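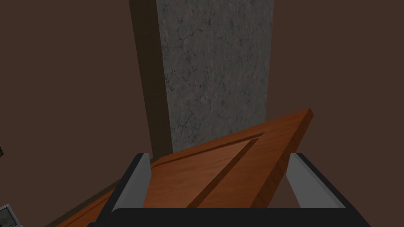 Render: wood door panel between the gripper fingers.

April 6, 2025

Line bench, slickness and float. Continuing from the last entry, where I said I would stop arguing about the Siltia dressing and measure something.

The claim on the Siltia bottle is longer casts and a line that floats higher "all day." No conditions given, no line type, nothing about how much to put on. I have used the stuff for two seasons and I liked it, which is worth very little, as I always put it on right after cleaning the line and a clean line shoots better whatever you wipe on it afterward.

So, three lengths cut from the same retired Geagea floating line, a 6-weight. Before cutting I weighed the standard front section without the level tip and got 158 grains. That is inside the tolerance for a 6, so at least the box told the truth about that. Scale was checked against the brass weights before and after. The other Geagea line in the drawer came out noticeably heavy last year and I never found out if that was the line or me measuring from the wrong place, so don't lean on this one reading.

Pieces:
A — left dirty, as it came off the reel
B — washed in warm water with a drop of dish soap, dried overnight
C — washed the same way, then Siltia, left to sit, buffed with a clean cloth

Drag test. Each piece pulled through the same ceramic stripping guide over the post, same hanging weight, spring gauge on the pulling end. A was plainly worse than the other two. Between B and C I could not see a difference I would sign my name to. C looked better on the first few pulls, then the needle sat in the same place as B for the rest. I did the pulls in order A, B, C, which was dumb. Whatever C left on the guide was there when I went back to recheck A, and A had "improved." Guide wiped with alcohol, run repeated in mixed order, and the early advantage for C got smaller. Might be nothing. The gauge sticks at the low end and I have been reading it by eye.

Float test, dishpan, tap water. All three floated. Of course they did, it's a floating line in a dishpan. I don't know what I expected this to tell me. Pushed them under with a ruler and let go, all three came back up. A dishpan has no current, no scum and no fish slime, and nobody fishes in one. Dropping this test unless someone has a better idea for it.

Casting. Took the Drisel rod (the short glass one with the rewrapped second guide) out to the Cornia pond in the morning with two full lines, both the same model and age, one washed only and one washed and dressed. Plan was 100 casts, split evenly, switching spools in blocks. Got through the plan but I would not trust the second half. Wind got up across the dam, and my casting falls apart when I'm tired. Distances marked off against the tape on the bank. The dressed line was ahead in the first block and behind in the third. Lumped together there is a small edge for dressed, smaller than the difference between one of my good casts and one of my lazy ones.

Also I knew which line was on the rod. That alone could do it. Next time somebody else loads the spools and keeps the list in their pocket.

Bluegill were up in the shallows by the inlet and I lost some time to that. Not data. Fish came on a small rubber-legged spider, and they did not seem to care what was on the line.

What I think I can say: washing matters, a lot, and it costs a drop of soap. Siltia over a washed line may help a little for a short while. I can't rule out that it does nothing. I also can't say whether it protects the coating, which is the other claim on the bottle, and that would take a season and more line than I want to cut up.

To fix before the May run:
— borrow a gauge that reads properly low down
— mixed order from the start, guide wiped between every piece
— blind spools
— pond early, quit when the wind starts
— dress one line, fish it 2 full days, then pull it against a fresh-washed piece

That last one is the test the label invites, so I'd like to see it pass before I buy another bottle. Pieces A, B and C are in the flat tin, tagged. Please don't use C to tie up the tomato stakes.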